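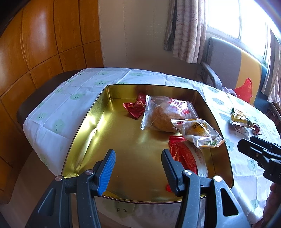 Packing a snack tin by hand-held gripper: notes for new club members

Most guides to this exercise tell you it teaches dexterity. I have run it with the Girnstead robotics club through two seasons and I doubt that. It teaches you how to approach a slippery wrapper, and maybe some patience. If that's enough for you, read on.

1. Put the tin on a table with a cloth, open side up. A shiny interior throws glare when there's a window nearby, and your recordings will suffer. The Quintela handout says this doesn't matter. Try it both ways and compare.

2. Keep the snacks in a pile to the right of the tin. Mix the shapes. Stiff bars are too easy, and a club that only practices on bars will fool itself about how good it is.

3. Open the jaws wider than the packet before you go down. Come in from above, with one pad on each side.

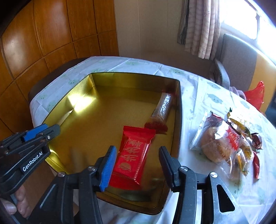
Jaws open on either side of a red snack bar.

4. Close slowly and stop when the wrapper starts to give. Squeezing harder won't fix a bad angle. Open up and start over.

5. Lift, move, lower, then let go. Dropping a packet from above the rim doesn't count as placing it, whatever the other team says.

Lourenço Seixas logged 566 tries for our June meet and marked 454 as clean. I'd like to see what he called clean. Write your rule down before the first try, and log the misses too. Buns in film go in their own column.

Last revised April 2025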